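Naker Parcel Dimensions, release 2
README and data card

Summary

Naker Parcel Dimensions is a table of outer measurements and weights for small cardboard shipping boxes, recorded at the Kutcombe and Plakbridge counters. It was put together to test postage calculators and shelf-packing scripts against boxes as they are handed over, whose sizes often differ from the ones printed in supplier catalogs. The release contains 2,000 rows, one row per box. No addresses, names, or tracking numbers are included.

Maintainer: Ruoxi Kang
Measurement protocol: Suqin Cao
Code and checks: Fatos Omerović

Files

boxes.csv holds the main table, UTF-8, comma separated, with one header row.
styles.csv holds the lookup table for box style codes.
rejects.csv holds rows that failed a check, with the name of the check.
check.py is the validation script. It uses only the standard library.
CHANGES lists differences between releases.

Fields in boxes.csv

box_id: string. Unique within a release and stable across releases. A withdrawn box_id is not reused.
site: K for Kutcombe, P for Plakbridge.
length_mm, width_mm, height_mm: integers. Length is the longest side of the opening, width is the shorter side of the opening, and height is measured at right angles to both. Height may be larger than length. Software that expects sorted dimensions has to sort them itself.
weight_g: integer. Weight as handed in, contents included.
style: code from styles.csv.
closure: tape, tuck, glue, or other.
bulge_mm: integer, may be blank. Largest distance by which any face stands out past a straightedge laid across its two long edges.
reused: 0, 1, or blank. Set to 1 when an old label or a removed label is visible on the outside.
month: month name only, such as August.

Measurement

Each box is set on a flat table with its opening up and measured with a steel rule fixed to a stop block. Readings are taken at the middle of each edge and rounded to the nearest millimeter. Corners are not used, as they are the part most often crushed. Tape is included in the reading. String, handles, and hanging tabs are excluded.

Boxes longer than 300 mm on any side are out of scope and do not appear in the table. The limit comes from the length of the rule. Anyone who needs larger parcels should look elsewhere or extend the protocol.

Bulge was added to the protocol partway through collection at Plakbridge. Earlier rows from that site have a blank in bulge_mm. A blank means "not measured" and must not be read as zero. A measured value of zero is written as 0. 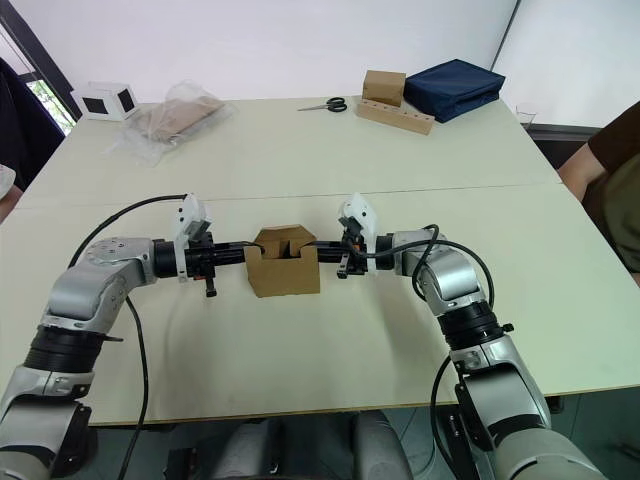 Shahnaz Hettiarachchi wrote in, after release 1, that the old height rule made the tuck-end rows useless for her. Height had been read with the flaps pressed down by hand, and she got a different answer every time she repeated it on her own stock. She asked for either a fixed weight on the flaps or a flag on the rows affected. Both requests were accepted. From release 2 on, a flat steel plate is laid over the flaps before the reading, and tuck-end boxes that could not be measured again were moved to rejects.csv under the check name flap_pressure.

Box styles

The styles table has 13 codes. Most follow common trade usage: regular slotted, half slotted, tuck end, telescoping lid, and so on. Two are local. TAN is the Tan mailer, a one-piece folder with a double front wall. UNK is for boxes that could not be assigned, usually because tape covers the seams.

Style codes were assigned by one person per site. For release 2, a sample of boxes was coded a second time by a person from the other site, without sight of the first code. The two agreed on 97 percent of the sample. Nearly all the disagreements were between half slotted boxes with a separate lid and telescoping boxes. If this difference does not matter to your work, merge the two codes before use.

Validation

Run the script from the folder that holds the CSV files:

python check.py boxes.csv

It prints one line per failed check and exits with status 1 if there are any failures. The checks cover duplicate identifiers, sides outside the allowed range, length smaller than width, unknown style codes, and a density test. The density test divides weight by outer volume and flags anything heavier than a solid block of paper. It catches swapped digits well and swapped columns poorly.

Known problems

The Kutcombe scale was replaced during collection. Weights from the old scale end in 0 or 5 and should be treated as accurate to five grams.

Closure is recorded from the outside only. A box that is glued and then taped is listed as tape.

The reused field undercounts. A box turned inside out and folded again shows no old label and is coded 0.

Month is the month of measurement. For boxes held over at Plakbridge this can be later than the month they were handed in.

Intended use

The table is suitable for testing rate calculators, bin-packing code, and unit conversion. It is also suitable for teaching basic data cleaning, for which rejects.csv is probably the more useful file.

It is not a random sample of parcels. Both counters serve mostly small sellers, and flat mailers are more common here than they would be at a larger office. Do not use it to estimate average parcel size for a region.

Changes from release 1

Height on tuck-end boxes measured again with the steel plate.
Column bulge_mm added.
Column depth_mm renamed height_mm.
Style code TAN split off from the general folder code, at the request of Joana Brandão.
Line endings changed to LF in all files.

Corrections

Send corrections to the maintainer with the box_id, the field, the current value, and the proposed value. Corrections without a box_id cannot be processed. Accepted changes appear in the next release and are listed in CHANGES.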